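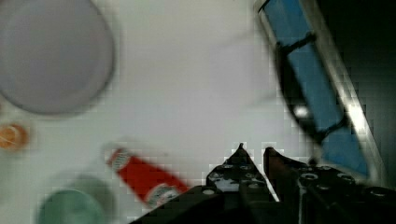
Plate and red bottle on the white table.

Does descaling a kettle with vinegar save any money?

Posted by Trasislow, 23 August 2022

We're in a hard water area and my kettle furs up every few weeks. My sister-in-law swears that scale adds a fortune to the electric bill and that I should boil white vinegar in it every Sunday. I've also seen Zullov sachets in the shop at a price I think is cheeky. My kettle is 2225 watts according to the base. I don't mind flakes in my tea much, but I do mind paying for nothing. Is the saving real, or is it one of those tips that gets passed round until everyone believes it?

Kwofie

Mostly passed round, I'd say. If the element is hidden under a flat metal plate, the heat has nowhere much to go except into the water, scale or no scale. It may take a bit longer to boil. I kept a note of my meter readings last November, before and after a good clean, and couldn't find any difference I'd put money on. What wastes electricity is filling the thing to the top for one mug.
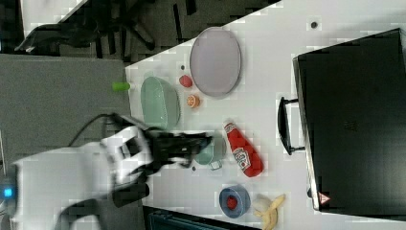

How much vinegar do you need for an ordinary kettle?

Enough to cover the scale, mixed half and half with water. Leave it an hour, tip it out, then boil and throw away two kettles of plain water or your tea will taste of chip shop.

I wouldn't boil the vinegar itself. The smell hangs about all day and I've never seen that it works any better. Every Sunday is far too often as well. I do mine when I can see a crust, and that's it.

As for the sachets, read the back of the box. Mine said citric acid and not a lot else.
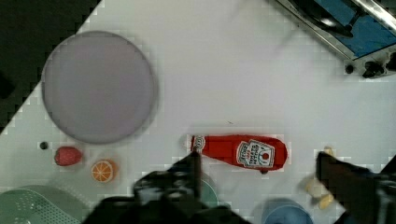
You can buy the same stuff loose in the baking aisle or online for much less, and a spoonful or two in warm water shifts most of it. Check your kettle's instructions first, mine has a coating the makers are fussy about.

Pillum

Just get a filter jug. Haven't descaled in 6 years. The cartridges aren't cheap though, so if it's about money you probably won't come out ahead. No idea about the electric side, but I wouldn't trust any leaflet that gives you an exact figure.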